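Praktikum Robotik, Handout 3: Regeln am Armplatz
Stand: 27.12.2024

Die Hausordnung von Prirnen umfasst 60 Seiten, gelesen werden erfahrungsgemäß die ersten 2. Daher hier die Kurzfassung für alle, die in der Übung Greifaufgaben am Schreibtisch fahren.

Vor dem Einschalten wird der Arbeitsbereich abgesteckt. Maßgeblich ist die volle Reichweite des Arms, auch wenn das Programm angeblich nur geradeaus fährt. Getränke, Notizbücher und private Dinge gehören nach außerhalb - der Arm unterscheidet nicht zwischen Prüfobjekt und Eigentum. Kabel werden so geführt, dass kein Gelenk sie mitnehmen kann.
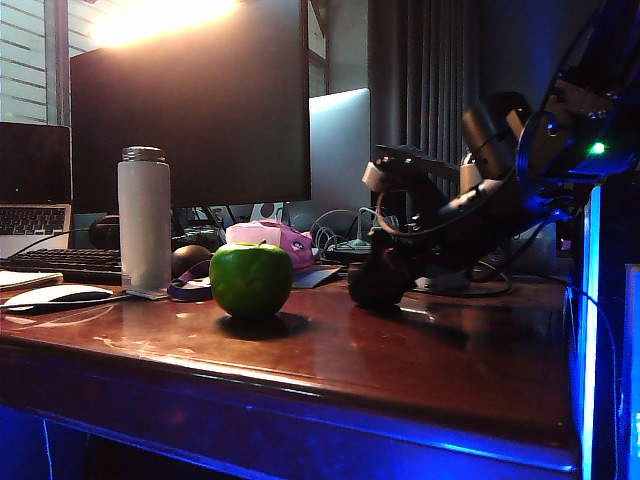 Während der Fahrt bleiben die Hände draußen. Wer ein Objekt zurechtrücken will, hält zuerst an, und zwar am Taster, nicht per Zuruf. Die erste Fahrt eines neuen Programms läuft immer mit reduzierter Geschwindigkeit, auch wenn es in der Simulation von Pemier tadellos aussah. In der Simulation sieht alles tadellos aus.

Grenzwerte für Kraft und Tempo stehen in der Risikobeurteilung am Platz. Sie werden von der Aufsicht geändert, sonst von niemandem.

Protokoll nach Vorlage Bartoš: Objekt, Programmversion, Abbrüche mit Ursache. "Roboter spinnt" ist keine Ursache.

Zum nächsten Termin: Risikobeurteilung für den eigenen Aufbau, höchstens 3 Seiten, Abgabe über Imemance.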